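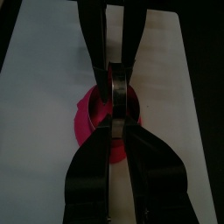 Search this diary
Type and hit enter

Saturday, October 27, 2018

Room 18 again! I asked for anything except the one by the ice machine and the girl at the desk typed for a long while and then handed me the same key I had in March. So I know this room pretty well by now. The closet door still sticks, the shower still takes forever to warm up, and there's a new bedspread, brown with a sort of leaf thing on it, which I like more than the old one.

The drive up to Costen was fine until the last stretch, where they've got the road down to one lane and a man with a sign who was in no hurry at all. I ate my sandwich in the car waiting for him. Got in after four, too late for the pool (it closes for cleaning at four on weekends, I had forgotten) so I took my book down to the lobby and ended up not reading a page of it.

Miroslava Charvát was there! She's the one I met on the bus tour last time, with the enormous purse. She comes for the same week her sister does, only the sister canceled, some business with a tooth, and so she was sitting with a pot of coffee and two cups and waved me over like we'd planned it. We talked until they started laying the tables for dinner. She thinks the hotel has gone downhill and I think it's gone up, and we went back and forth on that through the whole pot. She's right about the towels. They used to be thick. I say the breakfast makes up for it, and she says a breakfast should not cost extra when it didn't before, and okay, fair.

Dinner we took at Procházka down the street, since the hotel kitchen does only burgers now on Saturdays. I had the dumplings and then I had some of hers. The bill was 47 dollars for both of us with the pie, and I paid because she'd gotten the coffee, and then she was cross with me all the way back up the hill, in a nice way.

Called Remedios when I got in. She's feeding the cats and says the gray one won't come out from behind the dryer, but the dish is empty every morning so I'm not going to worry. She wanted to know if I'd asked about the points. I had not asked about the points. I've been saving the things since I don't know when and I still can't tell if they're good for a night or only for a parking space, and the card says one thing and the website says another. I'll ask on Monday when the manager's in.

Things to do tomorrow, if it doesn't rain: the shuttle to Plillanton goes at ten and comes back whenever the driver feels like it, as far as I can make out. Miroslava wants the market. I want the old train station, and lunch somewhere with a window. If it does rain I'm staying put with the book and the heater on.

The heater! I left that out. It's a new one, under the window, and it has a remote, and the remote has more buttons than my television's. I got it up to 88 somehow and couldn't get it down again and had to open the window and stand there in my nightgown. Then it quit by itself. Now it's a bit chilly and I'm afraid to touch it.

Forgot my slippers. Also the good pen, so this is the hotel's, and it skips.

Last updated: the next morning, raining

Contact | Copyright Dukton Diaries | Back to top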